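Recording Kitting Demonstrations on a Two-Arm Cell

Categories: Data Collection, Bench Procedures. Written by Nadine Qudah. Last revised 18 December 2024.

This page covers how to set up, record and check demonstrations for the four-part kitting task. It assumes the arms are calibrated and the leader controls are paired. If they are not, finish the Brolent cell setup page first.

Task definition

The operator moves parts from the four supply bins to the paper-lined tray by teleoperation. A demonstration starts with an empty tray and ends when the tray holds the parts on the work order and both arms are back at their rest positions. One demonstration is one episode. Do not join two kits into one episode, even if the second follows at once.

Before you start

You need:
Four yellow bins
One stainless steel tray
White paper cut to fit the flat base of the tray
Parts: small wired components, round red circuit boards, pale twisted harnesses, colored harnesses
The current work order sheet

Step 1. Place the bins and tray

Put two bins on the left side of the table and two on the right. Center the tray between them. The table seam is a usable reference for squaring the tray, but it does not mark the center line, so measure from the table edges. Tape the bins down once their positions match the layout file. A bin that moves during a session changes the reach distance in every episode after it.

Lay the paper flat in the tray. Replace it when it creases. Folded corners lift under the fingertips and have spoiled more episodes than any other single fault in the September set.

Step 2. Load the bins

Wired components go upper left, boards lower left, pale harnesses upper right, colored harnesses lower right. Drop the parts in and leave them as they land. Do not line them up or turn them to face the gripper. The model has to see tangled leads and overlapping boards in training if it is going to handle them later.

Vary the fill level between episodes. Full bins only will give you a policy that fails on the last few parts.

Step 3. Check the camera views

Open all streams and compare them with the reference views. The fixed camera must show the whole tray and the working area of each bin. The wrist cameras must show both fingertips and the part between them. Lock exposure after the lights have been on for 6 minutes. Some glare on the bin floors and tray rim is acceptable. If a highlight covers a part, move the lamp and leave the bin where it is.

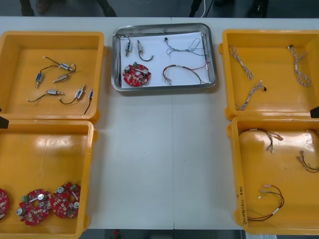
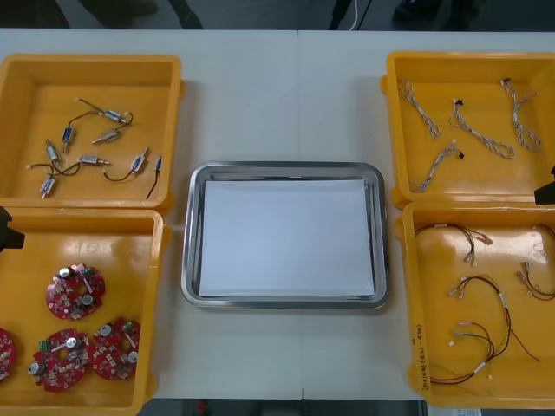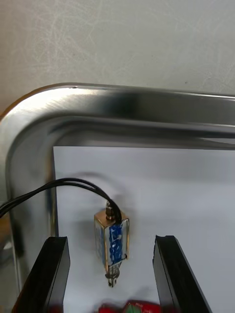 Fixed camera with parts laid out on the tray paper (first), fixed camera with the tray paper clear (second), and wrist camera with a solenoid between the gripper fingers (third).

Step 4. Record an episode

1. Confirm that the tray paper is clear and both arms are at rest.
2. Enter the work order number and your operator code.
3. Press the left pedal to start recording. Wait 2 seconds before moving.
4. Pick the first part. Approach from above, close on the body, and lift straight up until the leads clear the bin wall.
5. Place the part on the paper. Open the fingers fully before retracting, or a lead may catch and drag the part.
6. Repeat for the remaining parts in work order sequence.
7. Return both arms to rest and press the left pedal again.

Work at an even speed. Long pauses over a bin are copied by the model as readily as good grasps. If you need to think about a grasp, do it before you press the pedal.

Step 5. Handle mistakes

A missed grasp followed by a clean second attempt is kept. Tag it "recovery" and carry on. The same applies to a part that slips and lands inside its own bin.

Stop and discard the episode if a part falls off the table, if a hand enters the working area, or if two harnesses come up together and cannot be separated in the bin. Press the right pedal to discard. The episode number is reused.

Solenoids need extra care. Grip the housing, never the plunger or the spring. Lower slowly for an upright placement and check the wrist view before release.

Step 6. Label and review

Each episode gets three fields: outcome, recovery (yes or no), and bin fill (high, medium, low). Fill them in before starting the next one. Labels entered from memory at the end of a shift were wrong often enough that Elaine Leite now rejects batches labeled that way.

The reviewer plays each episode at double speed and checks for dropped frames, clock drift between streams and unlabeled recoveries. Rejected episodes move to the hold folder with a one-line reason.

Reference figures

The first release of this set, Dronetby, has 979 accepted episodes. Another 185 are in the hold folder, most of them for dropped frames on the left wrist stream. That cable has been replaced. Do not mix held episodes into a training run without asking Qusai Sfeir.

Known issues

The pedal driver can register a double press if the pedal is released slowly. Check the episode length before labeling.

The Sayegh viewer shows the wrist streams in swapped order on first launch. Restart it and compare again.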